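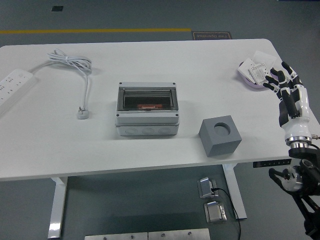 A power strip with its cord still bundled, on a white table.

How to Set Up a Power Strip at a Desk
By Solomiia Ostapchuk
Updated November 17, 2020

Add up the load before you plug anything in. Each device has a label on its underside or on its charger. If it lists watts, write the number down. If it lists only volts and amps, multiply them.

My own desk, with a laptop, a monitor, a lamp and a small printer, stays well under the limit. A space heater does not belong on a strip at any setting. Neither does a coffee maker. Both go straight into the wall.

What you need
A grounded power strip with a switch
Two hook-and-loop ties
A pencil and masking tape for labels

Steps
1. Check the rating printed on the back of the strip. Your total should be lower than that figure.

2. Undo the cord completely. A cord left in a tight coil can hold heat when it carries a heavy load.

3. Plan the route to the outlet. Keep it along the wall and out from under rugs. If the cord doesn't reach, buy a longer strip. Do not join two strips together.

4. Put the strip where you can reach the switch. On a shelf or screwed to the back of the desk both work. Keep it away from drinks and plants.

5. Plug the strip into the wall with its switch off, then plug in the devices. Large adapters go at the ends so they don't cover the neighboring sockets.

6. Label each plug with tape.

7. Turn the strip on and feel the plugs after an hour of use. If one is hot, switch off and unplug that device.

I repeat the check every May, when I vacuum behind the desk. Replace any strip with a cracked case or a loose socket.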